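Vortragsnotizen, Fassung vom 28/05/2020
Titel: Beispiele sammeln außerhalb des Labors
Sprecher: Halvard Løken
Redezeit 28 Minuten, danach Fragen

Begrüßung kurz halten. Dank an Abena Ayaaba für die Einladung. Kein Lebenslauf, der steht im Programm.

Einstieg
Wir haben bei Vukau zwei Jahre lang versucht, Greifbewegungen am festen Aufbau zu lernen. Ein Tisch, immer dasselbe Licht, immer dieselben Gegenstände. Das Modell war am Ende gut an diesem Tisch. Als Etornam Arthur den Greifer in die Teeküche mitgenommen hat, ging fast nichts mehr. Diese Geschichte in zwei Sätzen erzählen, nicht länger.

Daraus wurde Korletey. Die Frage dahinter: Wie kommen wir an Vorführungen aus normalen Räumen, ohne jedes Mal einen Arm aufzubauen? Antwort: Ein Mensch führt das Greifwerkzeug mit der Hand, die Kamera sitzt am Werkzeug, und aus den Aufnahmen wird später die Bewegung berechnet.

Folie 2, Material

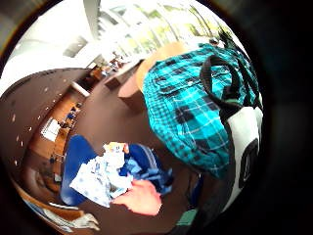
Textilien sind für uns der schwierigste Teil der Sammlung. Ein Becher hat eine Form, ein Tuch hat nach jedem Griff eine andere. Dazu kommt der Untergrund: Das weiße Tuch mit den hellblauen Tupfen hebt sich vom blauen Jeansstoff gut ab, und trotzdem muss das Modell erkennen, welche Falte zum Tuch gehört und welche nicht. Die Hand greift in den zerknüllten Stoff, an den Kanten ist bei dieser Lage wenig zu holen. Solche Griffe stehen in keiner Anleitung, die wir vorher geschrieben hatten. Wir haben die Anleitung danach gekürzt, von zwölf Punkten auf sechs.

Hier Pause, ins Publikum schauen. Falls jemand nach der Verzerrung fragt: Fischaugenobjektiv, wir entzerren vor dem Training nicht. Selorm Mensah hat beides verglichen, Details auf der Reservefolie am Ende.

Folie 3, Ablauf einer Sitzung
Raum ansehen, Marker aufstellen, Karte aufnehmen. Dann erst die Vorführungen. Eine Sitzung hat bei uns 28 Durchgänge, danach wird gewechselt. Müde Leute greifen anders als ausgeruhte, und das sieht man später in den Kurven. Ob das schlecht ist, darüber sind wir uns im Team nicht einig. Nii Bonsu will die späten Durchgänge behalten, ich würde sie getrennt ablegen. Beides ruhig sagen.

Folie 4, Kopf und Hand
Am Anfang hatten wir nur die Kamera am Werkzeug. Sie sieht, was gegriffen wird, aber selten, was der Mensch als Nächstes vorhat. Deshalb gibt es inzwischen auch Sitzungen mit einem Gerät am Kopf. Die Zeitstempel beider Quellen laufen in Tinix zusammen – das war mehr Arbeit als alles andere im Projekt.

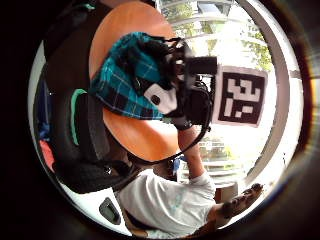 Beim Abgleich der Zeitstempel hatten wir lange einen Versatz, den wir für einen Fehler im Modell gehalten haben. Gefunden hat ihn Selorm, und zwar mit einer Klatschprobe: einmal in die Hände klatschen, in beiden Aufnahmen die Stelle suchen, Differenz eintragen. Das machen wir jetzt am Anfang und am Ende jeder Sitzung. Wer selbst so etwas aufbaut, sollte damit anfangen.

Folie 5, was wir wegwerfen
Verworfen wird ein Durchgang, wenn die Lokalisierung abreißt oder wenn am Anfang etwas fehlt. Nicht verworfen wird er, wenn der Griff danebengeht und die Person noch einmal ansetzt. Diese Korrekturen haben dem Modell geholfen, vor allem bei Stoff. Keine Zahlen nennen, die Auswertung mit Pidwood läuft bis Oktober.

Achtung bei Fensterräumen: Gegenlicht macht die Marker unbrauchbar, wenn die Belichtung nach dem hellen Bereich geht. Belichtung vorher festlegen. Wenn das nicht reicht, Marker umstellen und die Karte neu aufnehmen, auch wenn alle schon weitermachen wollen.

Folie 6, offene Punkte
Einwilligung von Personen im Hintergrund. Speicherplatz. Beschriftung: Wir schreiben pro Durchgang einen Satz in Klartext, bisher ohne festes Vokabular. Etornam hat einen Vorschlag für eine Liste, der ist noch nicht abgestimmt.

Falls Zeit bleibt, das kurze Video vom Zusammenlegen zeigen, ohne Ton. Falls nicht, direkt zu den Fragen. Das Mikrofon geht durch die Reihen, Abena moderiert.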